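Hestton subtitle room, notebook
8/30/19

Reel 4 of Vamivwood again. The star has recorded a new voiceover for the opening, so everything I timed in May is now early by one dramatic pause. He likes a dramatic pause. Shifted the first 50 subtitles by hand and then found out the shift tool had been fixed. Noted for next time, when I will forget.

The song problem: the distributor wants the title song subtitled in rhyme, the director wants it literal, and the lyricist wants it left alone. Tried a version with rhyme in the chorus only. The heroine now compares her heart to a cart. It does scan.
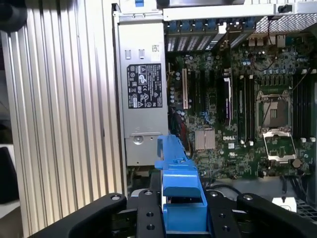

Open Dell workstation, blue plastic part upright.

Reading speed. Still too fast in the courtroom scene, where four people shout at once and the judge shouts over them. Cut the clerk completely. Cut most of the uncle. What's left is the hero and the judge, and you can follow it, though a person who knows the language will wonder why the uncle is moving his mouth so much. Line 136 is the one where he calls the prosecutor a boiled something. Left it as "you fool." Please, anyone with a better vegetable, write it in the margin.

The lead's name: credits say Pavliuk, the poster says Pavluk, the trailer has both. Going with the credits. Search and replace done on all reels, checked 1 to 3 by eye, reel 4 not checked.
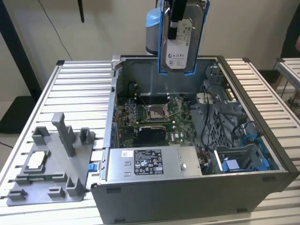 Matvii Onyshchenko
Subtitle editor, Hestton

Ran the whole thing after lunch with the sound off. You learn a lot about a three-hour romance this way, mainly how much of it is people walking toward each other. Fixes from that run:

Subtitle 82 sits on top of the train station sign. Moved to top of screen.
Interval card is up for too short a time. Not ours, told the lab anyway.
"I shall return" and "I'll be back" for the same line, said twice. Made both "I'll come back," to keep everybody's lawyers calm.
Italics for the dead father's voice, no italics when he turns out to be alive. That gives away the twist to anyone who reads fonts. Took the italics off.

Plaltwood festival wants the English file with a shorter title card, and they also want the actress's name ahead of his. Sent that one upstairs.

To do: rest of reel 4, second song (the one with the umbrellas), ask if the cough in the wedding scene is plot.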